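Subject: Re: [handheld-teach] Book task, pads and start position
Date: 21st January
List: handheld-teach, the Addale users' list

Hello all,

Thank you for the quick answer from the Flimville group. I quote the part which I want to answer:

> We tried the book into the organizer with our own Addale grippers and the
> learned policy often pushes the book away instead of taking it. How do you
> put the book at the start? And do you change the finger pads at a fixed
> time, or only when they look bad? We have 60 demonstrations now and we do
> not want to record all of them again.

First, the start position. In Dratby we put the book flat in front of the person, a little turned, and the clear organizer stays near the back edge of the table. The person holds both grippers before the recording begins, one on each side of the book. We turn the book by a different angle each time, but we do not move the organizer.

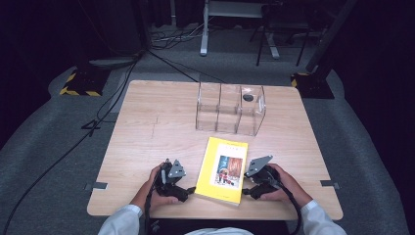 Book and organizer on the table, one gripper on each side.

You asked in another message if the transparent box is a problem. For us it was, in the beginning. The wood is visible through the walls, and the policy did not always find the opening. We kept the box and recorded more demonstrations with it. Our set Tian has 3,741 demonstrations now, from all tasks together, so I cannot say how many you need for the book only.

Second, the pads. I think this is the more probable reason for your pushing. A thin paperback needs a good edge on the pad, because the finger must go a little under the cover. When the lower edge of the pad is torn, the finger slides and the book goes away with it. The person who demonstrates feels this in the hand and corrects it, but the policy learns the correction too, and repeats it at the wrong moment.
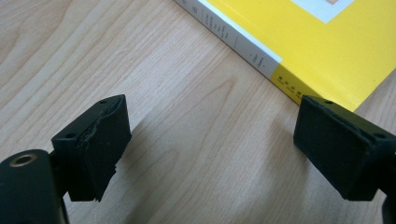 Finger pads from the gripper camera. Left pad: lower edge torn. Right pad: more intact.

We do not change at a fixed time. We look at the pads before every session – from the gripper camera, not only by eye – and we change both fingers together, also if one is still good. One set of pads lasts us 7 sessions with books, and longer with soft objects.

For your 60 demonstrations: please do not delete them. Sort them by pad condition if you can see it in the video, train 2 policies, and compare. I would like very much to know the result.

One question back: which glue do you use for the pads? Ours opens at the upper edge.

Best regards from Dratby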